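Manuals > Soltthorpe Hand Gripper > Fault Finding > 7.3 Snagging on Knitted Garments

7.3 Snagging on knitted garments

A snag occurs when a finger pad or pivot pin holds a yarn after the grip is released. Fault code 3 is logged if the fingers do not reach the open stop.

CAUTION: Do not force the fingers apart. Keep free hands clear of the linkages.

1. Stop the motion and hold the gripper still.
2. Release the grip. Check the garment edge nearest each finger. 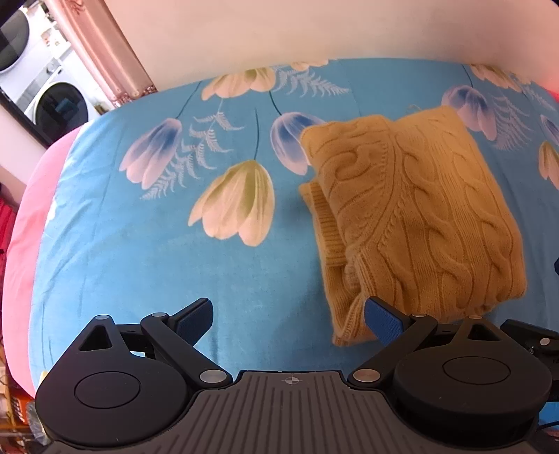

Fig. 7-4. Right finger close to a folded knit.

3. For an edge grip, place one pad on each side of the garment edge before closing.

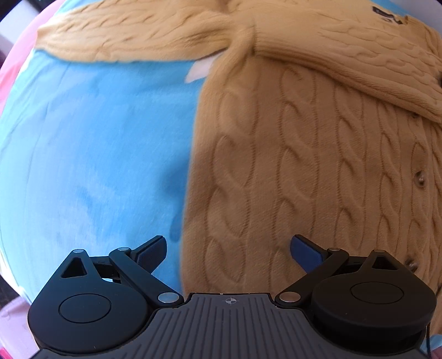
Fig. 7-5. Fingers at the cardigan edge.

4. Set the closing force to 100. The factory value of 200 is for woven cloth only.
5. Close on the edge and lift slowly. Stop if the log shows a rise in motor current. 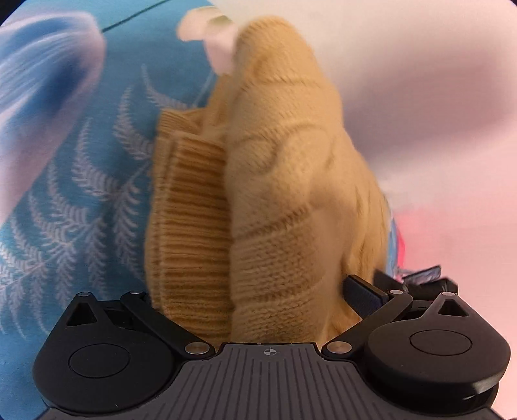 Mnguni writes that at the Fulterlow site code 3 kept coming back at 100 until the pads were changed, and asks that step 6 be moved ahead of step 4.

Note: The order is under review. Worn pads may be changed first.

6. Inspect both pads for lifted edges. Replace as a pair (Groltau pad kit).
7. Lay the garment flat and face-up. Keep the fingers clear of buttons.
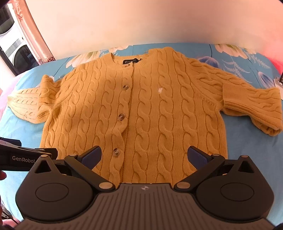 Last changed: March, manual issue 3

8. Clear the code and repeat the grip at the lower hem. If code 3 returns, take the gripper out of use and see 7.4.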